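Riltorlow launches breakdown and laid-up cover for touring motorcyclists

September 2, 2022

Riltorlow, the specialist motorcycle broker based in Grolley, is delighted to announce a new policy for riders who love a long summer on the road and then tuck the bike away once the nights draw in.

The cover, arranged with underwriting partner Drosico, lets customers switch from full touring insurance to laid-up cover and back again without cancelling anything or paying a fee. While the bike is laid up it stays protected against fire and theft, and the premium drops for every full month it is off the road. Roadside recovery comes as standard during the riding months, whether you break down at the end of your drive or half way up a mountain.

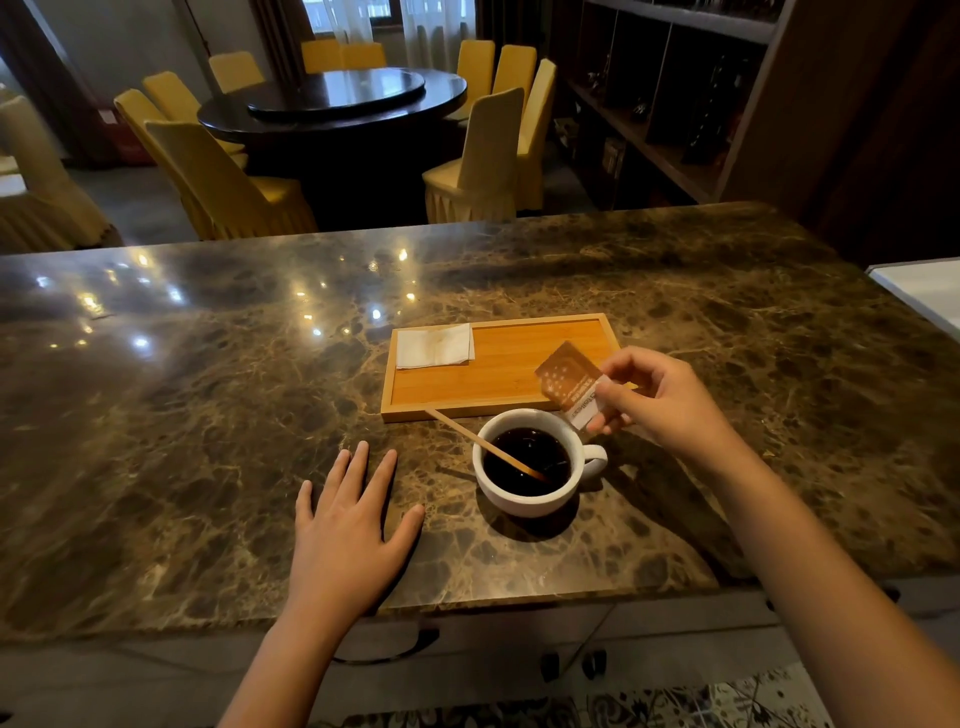
Black coffee on the counter, with a wooden stir stick.

"We listened to an awful lot of riders before we put this together, and the same grumble kept coming back," said Mirsad Georgiou, managing director of Riltorlow. "They were paying for 12 months and riding for eight of them, if the weather was kind. I'm one of those riders myself, so I had a fair bit of sympathy!"

The policy was tried out by 2,156 existing customers before going on general sale, and their comments led to a simpler claims form and a longer list of luggage and riding kit that can be included.

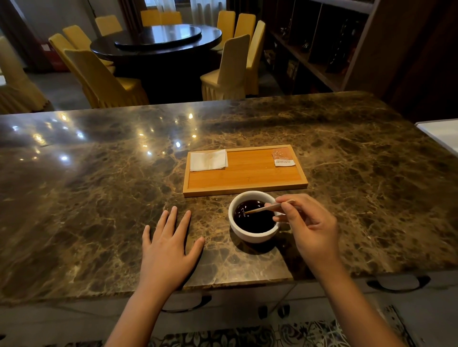 Dipping a wooden stick into a small white bowl.

Trinh Mạch, who heads the customer team, added: "Please do ring us for a chat if you're not sure what you need. We love hearing where people are off to next."

The new cover is available from today to riders with at least four years' full licence. Existing customers can move across at renewal or sooner if they wish.

Press enquiries: Hưng Ngô, Riltorlow press office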